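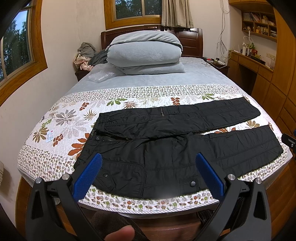

Home recording with hand grippers: what rules do you use for clothes?

tessaro_k
Hello all. I am writing the good practice page for our folding tasks at Andus, and I would like opinions before I send it out. We have 200 homes to record and every person does it in a different way. My draft for trousers:

1. Lay the garment flat, waistband to one side, legs to the other.
2. Start with both finger pads in view and pointing at the garment.
3. One garment per episode. Other clothes may stay on the bed, but away from the work area.
4. Do not change the bedspread or clean the room.
5. Stop when the gripper is open and away from the fabric.

What is missing?

mudlark368
Rule 4 I don't agree with. A bedspread with big printed leaves is hard enough, and then you have black quilted fabric with black snaps on top of it. We ask for a plain sheet for the first 2,000 episodes and patterns later.

tessaro_k
I understand, but then the policy learns plain sheets. People have flowers on their beds.

Custex_user
Agree with tessaro on the bedspread. But rule 1 is not complete. Is one leg already folded over the other a valid start? In my team two reviewers gave two different answers for the same clip. Please write it down.

tessaro_k
Good point. I will say: valid, if the annotator marks it as "partly folded".

mudlark368
Also add privacy. Shelves, desk, window, everything behind the bed gets recorded. Our rule at the Clukudcombe site is no papers with names, no family photos, and the owner checks the clips before upload.

olinde
And cables! If there is a device with cords on the bed, the contributor must move it before starting. This is safety, so it should not be in conflict with rule 4.

mudlark368
Fine, I can live with that exception. I still want plain sheets first.

tessaro_k
Then we stay with different opinions on this one :) I add privacy and cables as rules 6 and 7 and post the new version in August.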